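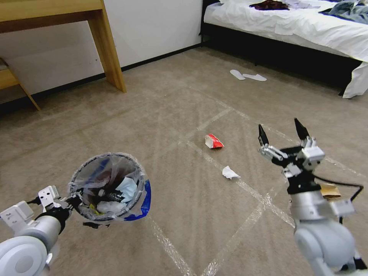
Bedroom floor reset – who else does trash first?

takumi_ok
Finally tackling the bedroom this August and I'm sold on one rule: trash before anything else! Clothes stay on the bed, slippers stay put, and the little lined wastebasket comes with me over the carpet. Tissues, wrappers, paper bags, all of it. I love how fast a room changes!

Clovel212
Yes to carrying the bin! I used to make a pile by the door and then walk past it for two days. But I'd do the clothes first – stuff hides under them.

takumi_ok
Mine are already up on the bed, so the carpet gets to go first :) 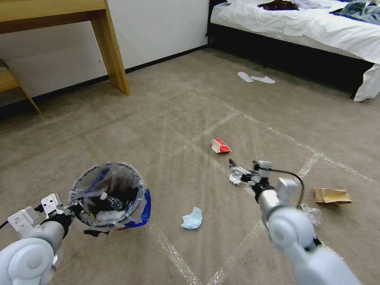 Mask, wrapper and paper bag still to go

reiko.kamata
Ooh, love the folded-over liner. I do the same and tuck a couple of spares underneath. Bottles go in a separate bag at my place though, our pickup won't take them mixed.

Clovel212
Still team clothes first. That bed would bug me the whole time!

haoran_s
Disagree, you can't fold anything with wrappers underfoot. Trash, then laundry, then vacuum. And flatten the paper bag, it eats up half a small bin.

takumi_ok
Good call on the bag! Reiko, do you rinse the bottles first or just bag them?

reiko.kamata
Quick rinse, caps off. Post the bed when you get to it!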